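Board index > Home builds > Arms and end effectors
Thread: Wrist view and clear cups

gantwi
Lis arm on a bench in the garage, two-finger gripper, small camera at the wrist. The job is cup handling for a paint mixing helper. Detection is fine on anything opaque. On clear cups the rim fit drops out, and it gets worse close in. Three views from the wrist:
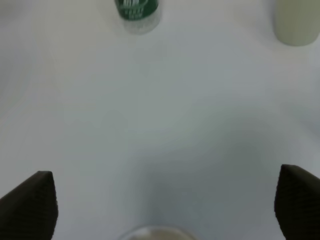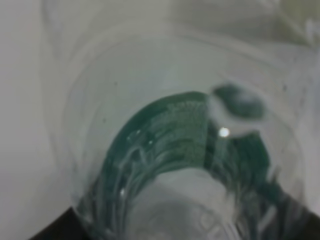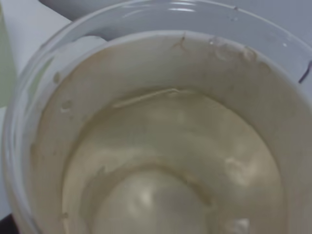

Exposure is fixed, focus is fixed. I fit an ellipse to the rim and servo on its center. Log for the last run has 1,808 fits, 57 of them rejected, nearly all in the final approach. Gripper is the Koron with the stock pads.

koleinik_m
Fixed focus is your problem. Set it for the grasp distance and accept blur at the far end of the table.

esh_mariama
Disagree. A clear rim on a pale surface has no contrast at any focus setting. Put a dark mat down and run the same log again before touching the lens.

gantwi
A mat changes the background for every other object. I'd have to redo the thresholds.

esh_mariama
Then redo them. It's an evening.

koleinik_m
A mat does nothing once the camera is looking down into the cup. At that point the background is whatever is in the cup.

abedoya
Both of you are tuning the wrong stage. Stop servoing at 5 inches and go in blind on the last good estimate. Mine repeats to 2 mm doing that, on a worse arm.

esh_mariama
Blind is fine until the cup gets nudged. Light paper cups move if you look at them.

abedoya
So close slowly and watch motor current.

gantwi
Current on this gripper is noisy at low speed. I'll log it anyway. Trying the mat first, then the blind approach with the same start poses.

koleinik_m
Post the rejected fits separately from the good ones. The average hides them.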